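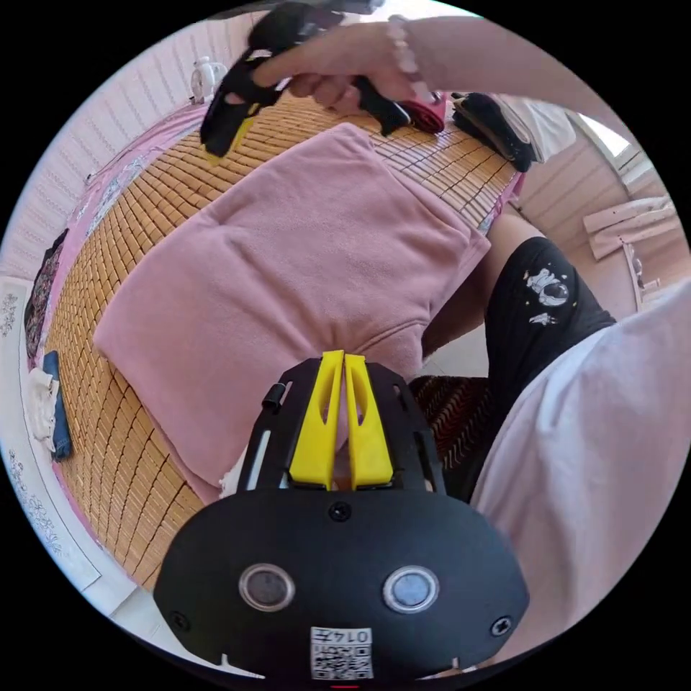
Can I put a folded towel on a bamboo sleeping mat overnight?
Leave it there only if the towel is fully dry. A damp towel marks the tiles and loosens the cord between them.

Home Bedding Mats Care guides Contact

Reading time: 2 minutes

Section 4. Clearing and folding on the mat

The Ambaye tile mat can stay on the bed while you sort and fold laundry. The surface is firm enough to fold against, and fleece slides on it less than on a sheet. Read 4.1 before the first use.

4.1 Preparing the mat

1. Lay the mat with the tile side up and the backing against the mattress cover.
2. Push the mat toward the headboard until the far edge lies flat. The mat may curve over a soft mattress. This is normal and does not strain the cord.
3. Wipe the tiles with a dry cloth.
4. Pick up tissues and scraps of paper by hand. Paper that gets folded into fleece sheds lint through the next wash.

Note: New mats have a light smell of cane for the first few days. Open a window.

4.2 Folding fleece towels

1. Spread the towel across the middle of the mat with the short side facing you.
2. Smooth it outward from the center with the flat of your hand.
3. Fold the long sides together and line up the corners.
4. Fold once more, end to end, for a shelf. For a drawer, fold in thirds instead.
5. Press the air out – do not kneel on the towel to do this.

Caution: Take off rings with raised settings before smoothing fleece. They pull loops out of the pile and can catch in the gaps between tiles.

4.3 Clothing and small cloths

Keep clothing along the far side of the mat while you work on towels. Dark and white items can be side by side when dry. Keep them apart if either is damp, and keep new reds away from everything until the third wash.

1. Roll small cloths tightly from one end and set them seam down.
2. Shake out each garment once before folding.
3. Move finished items off the bed before starting the next pile.

Caution: Do not leave the mat in strong window light for whole afternoons. The tiles nearest the glass fade first. Turn the mat end for end every month.

4.4 Putting the mat away

Roll the mat along the rows, never across them. Tie it with the cotton tape supplied and stand it upright in a dry closet. If the tape is lost, order part 1434 from Tomgate. Do not use rubber bands.

If a tile cracks, stop using that part of the mat and see Section 6. Repairs take 20 minutes with the Dornano cord kit.

Text for this section by Mebrat Birhane, checked by Chaltu Ayele. Revised in April – the older leaflet still gives the rolling direction the wrong way around.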